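Stodavine Tenants Association
Minutes of the meeting of Dec 26, 2023

Present: 12 members. Fikri Sopacua in the chair. The minutes of the September meeting were approved with no changes.

1. Laundry room hours
Several members on the third floor reported noise from the dryers late at night. It was agreed to close the room at 10 pm for a trial period – the sign on the door will be changed.

2. Storage
The landlord has offered 39 storage units at 40 dollars a year each. Members asked if the fee covers a lock. Fikri will write to Rojanasak, the managing agent, and report back.

Members also talked about small metal cabinets for papers and keys as a cheaper choice for people who do not need a full unit.

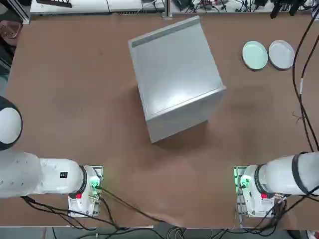
Light gray metal cabinet on a brown tabletop, with two round plates.

3. Front entrance
The door closer has been repaired by Jelta. The lower hinge still squeaks. Deferred.

4. Bicycles
Three bicycles in the back hall have no tags. Notices will go up, and untagged bicycles will be moved to the basement.

5. Other business
A member asked for salt by the rear steps – Fikri to order.

The meeting closed at 8:40 pm.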